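Search this journal
Advanced search Search

4. Results

4.1 What was on the work surfaces

We logged 1689 items across the 41 work areas. An item was anything that could be lifted away by one person without tools, so a lamp clamped to a bench was left out but a lamp on a foot was counted. Cables were the hardest to log. We treated a run of cable as part of the thing it was plugged into and gave it its own entry only when neither end was connected.

Most of the items were small and were kept close to where the person sat or stood. Larger things were pushed to the back, and where there was a wall, a panel or an upright board at the back, they tended to line up along it. The pattern held in all three districts, although the work areas in Mamau were smaller than those in Pruvusa and Tennant and the back edge was therefore nearer to hand.

Bought storage was less common than we had expected from the pilot. Drawer units and stacking trays were found mainly in work areas that had been set up all at once, with a single order from a supplier. In work areas that had grown over time, the usual container was something that had arrived with other goods in it. Jars, ice cream tubs and biscuit tins held the small parts. Cardboard boxes held nearly everything else.

4.2 Cardboard boxes

Of the logged items, 133 were cardboard boxes standing open, just under eight per cent of the total. Closed or taped boxes were recorded separately and are not discussed in this section, as most of them were waiting to be unpacked or sent.

We sorted the open boxes by how they were being used on the day of the visit, going by what the person told us and checking it against the contents. The largest group were holding boxes, where things were put down during a job and taken out again before the end of it. The next were scrap boxes, used for offcuts, packaging and worn parts. A smaller group had no settled use. People described these as "just there" or said the box had been useful for a previous job and had stayed. We kept this last group in the count. A box without a use still takes up space on the bench, and several of the people we spoke to had worked around theirs for months.

The boxes had often been changed in some way. The commonest change was to the flaps. Some had been cut off, some tucked down inside the walls to stiffen them, and some left folded outward. Participants who left the flaps out gave different accounts of it. A few used a flap as a rest for things they did not want to lose in the bottom of the box. Others said they wanted to be able to close the box again when the job was over. One participant in Tennant had cut her boxes down on one side so that she could reach in without lifting her elbow, and she had done the same to every box on the bench, including two she was not using.

Hand holes also mattered more than we had thought they would. Boxes with hand holes were moved more often during our visits and were more likely to be on the floor at the end of the day. Boxes without them stayed on the bench. We did not ask about this in the interviews, and the observation rests on our field notes alone.

Size was fairly consistent. People preferred a box they could see the bottom of while seated, and deep boxes were nearly all scrap boxes. The longest side of a holding box was usually about 300 mm, close to the width of a forearm's reach across the bench. Where a larger box was in use, it tended to stand to one side, on the floor or on a second surface.

4.3 Boards and panels behind the work

An upright board stood behind the work in a little over half of the work areas. The boards were of several kinds: painted sheet, melamine offcuts, foam board, the back of an old cupboard. White was the usual colour. Asked why, most participants mentioned light. A pale board made a dim corner easier to work in and made small dark parts easier to find. The Flesatero workshop, which shares a building with a framing shop in Pruvusa, had boards in grey and cream as well, taken from the framers' waste.

Boards picked up marks. We noted pinholes, pencil lines, tape and tape residue, glue, and in a few cases paint from jobs done against the board. Participants seldom cleaned them. Two said they would turn the board round when the front became too distracting, and one had already done this and was working against what had been the back.

Boxes and boards were often found together. A box pushed back against an upright surface can't be knocked off the far side, and a hand reaching in does not move it. In the work areas where we saw this arrangement, the box was nearly always at one side, leaving the middle of the board clear to work in front of. Figure 2 shows an open box set to the right, with a white board behind.

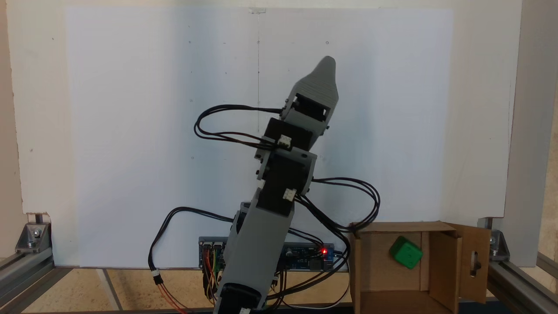
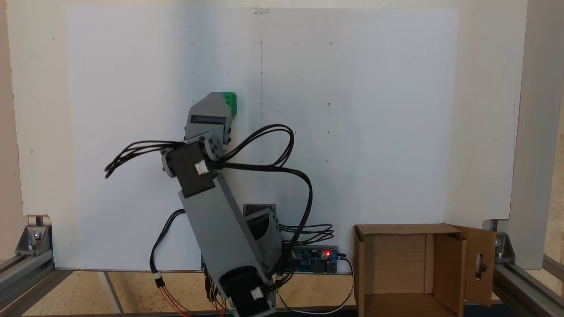
Figure 2. Open cardboard box and white board, Mamau, January visit. In the second view the box's right flap is folded outward and has an oval cut-out.

Side preference followed the hand the participant worked with in most cases, but the exceptions are worth recording. Some right-handed participants kept the box on the left so that they could hold a part in the right hand and drop it in with the other. In shared work areas the box stayed where the first person of the day had put it. Nobody we observed moved a box across the bench to suit themselves in the middle of a shift, even when they told us afterwards that it had been in the way.

4.4 Replacement

Boxes were replaced when they lost their shape. The bottom seam went first, usually at a corner, and the next most frequent fault was a wall that had started to lean. Damp was a problem in the Tennant work areas, where several were in garages, and boxes on concrete floors there lasted a matter of weeks. Participants put down an offcut of board or a folded sheet of card underneath to slow this down. Boxes kept on a bench lasted much longer, and some had been in place since before the participant began using the room.

We had expected people to upgrade from cardboard to plastic when a box failed. This happened rarely. The failed box was swapped for another cardboard box of nearly the same size, and the contents were tipped straight from one to the other without being sorted. In the few cases where a plastic crate had been brought in, it was used for storage under the bench and a cardboard box remained on top.

The log sheets used for this section were last corrected on July 3, 2023, when the entries for two Pruvusa work areas were merged after we found that they shared a bench. The counts given above are the corrected ones.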